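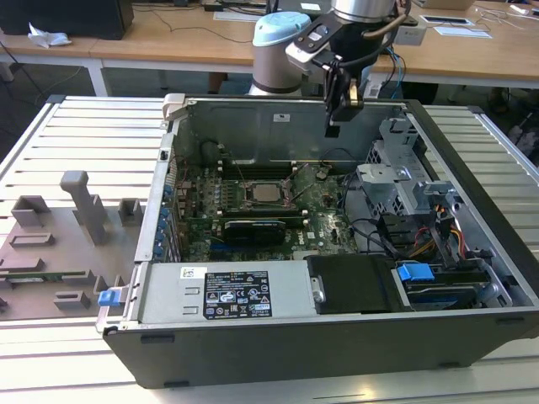
A desktop tower with its side panel off, motherboard and graphics card in view.

Rendik pushes router update that ends carrier lock on older Griralow hotspots

Owners of Griralow mobile hotspots bought on contract from Rendik can now use them with a SIM card from another carrier. The change comes in a firmware update that the carrier began sending out in April, and it does not require a code, a phone call or a visit to a store.

The update covers the Griralow hotspots Rendik sold under its two-year data plans. Until now, a customer who finished the plan and wanted to move the device to another network had to fill in a request form, give the serial number and wait for a code by email. The wait was listed as up to 20 business days. Customers who had bought the hotspot second-hand could not make a request at all, as the form asked for the original account number.

Under the new arrangement, the lock is lifted when the hotspot installs firmware build 1823 and restarts. The build number is shown on the status page of the admin panel, next to the signal reading. Hotspots showing an older number are still locked.

Rendik said in a notice on its support pages that the update is being sent in batches by region. Hepburn and the towns to the north of it were in the first batch. Customers in Dolia and along the coast are in the second, and the carrier expects to reach everyone else by the end of June.

A device has to be switched on and connected to the Rendik network to receive the update over the air. This matters for people who have already moved to another carrier and put the hotspot in a drawer. The notice says an old Rendik SIM will work for the download even if the plan on it has ended, as long as the SIM has not been reported lost. The download does not count against a data allowance.

People who no longer have a Rendik SIM can install the build from a computer. The file is on the support page for each model. It is 80 MB and has to be loaded through the admin panel with the hotspot connected by USB cable -- the panel will refuse the file over Wi-Fi. The battery should be fitted and charged to at least half before starting. Rendik lists the install time as 8 minutes, during which the lights on the front blink in turn and the cable should be left alone.

Settings are kept in most cases. The network name, the Wi-Fi password and any blocked devices carry over. Port forwarding rules do not, and anyone who uses them is advised to write them down first. The admin password is also reset to the one printed on the label under the battery. Users should change it again after the restart, as the default can be read by anyone who has the device in hand.

After a SIM from another carrier is put in, the hotspot may connect but show no data. In that case the access point name has to be entered by hand. It is under Settings, then Mobile Network, then Profiles. Each carrier publishes its own, and the old Rendik profile can be left in place as long as it is not set as the default.

The update does not add any radio bands. A Griralow hotspot that lacks the main 4G band of another network will still lack it once the lock is gone, and may fall back to 3G or find no signal. Buyers of used devices should check the model number against the new carrier's list before paying. Two models sold in the first year of the plans support fewer bands than the rest and are marked with a letter C at the end of the model number.

The build also fixes two faults. One caused the hotspot to drop connected laptops when they came back from sleep. The other left the text message inbox full after old messages had been deleted, so that new ones did not arrive. Customers had complained of both on the Griralow user forum since last fall.

Some early reports on the forum mention a slower start after the update. Several users in Hepburn wrote that the hotspot now takes close to a minute longer to find the network the first time it is switched on with a new SIM, and that later starts are normal. One user said the update failed twice over the air and went through on the third try, with the device placed near a window. Rendik has not posted a list of known problems.

Codes that were already requested will still be sent, and codes already entered stay valid. A hotspot unlocked by code does not become locked again when the new build is installed. Fees are not part of the process in either case, though customers still inside a contract owe the remaining monthly payments as before.

The change applies to hotspots only. Phones and tablets sold by Rendik continue to use the request form, and the carrier's home routers remain tied to its own network. The notice does not say if those will follow.

Griralow said hotspots sold directly from its own store were never locked and do not need the update for that purpose, but it recommends the build for the two fixes. The version for those devices carries the same number and is offered through the usual update menu -- a check can be started by hand under Settings, then System, then Update.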